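Notes from the Ermont visit, typed up on the train so excuse the spelling.

Got there late, missed coffee. Badge, visitor shoes covers, straight in. The building is from 1884, used to be a thread mill, and the stairs still feel like it. Kamala Menon had nine of us and wanted everybody upstairs fast.

First stop was the teaching room. The Luvatia people are trying to get arms to do desk jobs — tidying, sorting, handing over a pen — and they do it by having a person show the motion over and over. Two ways. Either you grab the arm and push it through the move yourself, or you sit at a second station and drive it from there. Oskari Karppinen does mostly the second. Says pushing by hand is quicker to learn but your own body gets in the way of the cameras, and you end up leaning on the thing.

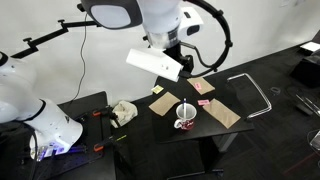
He let three of us have a go. I was terrible. You think you're moving slow and the arm is moving slower, then you overcorrect and it goes sailing past. Shu-fen Hung got it on her second try, very annoying. The trick is to look at the fingers and forget about your own hand. Also to stop when you're not sure, becuase a pause is fine but a wobble gets learned too.

Numbers, for those who asked: they want 300 good runs per task before they train anything. A decent operator manages up to 108 in a day. Bad runs get thrown out by a second person, never by whoever drove it. Liked that rule. Asked who decides what "bad" means and got a long answer, basically Sabine Weidemann decides.

After that the parts store (skip it) and a short talk by Lok-yiu Peng on grip force. Good talk, too many slides. Main thing I wrote down: operators squeeze too hard when they can't feel anything, so they're adding a buzz to the hand controller. Not ready when we were there. Maybe February.

Lunch was soup. Nobody from Tollitz showed up so their part of the afternoon got dropped and we went back up to watch more driving instead. Better deal if you ask me.

If you want to go on the next one write to Kamala direct, the sign up form is broken. Wear flat shoes.

Contact | Copyright Ermont Visits Group | Back to top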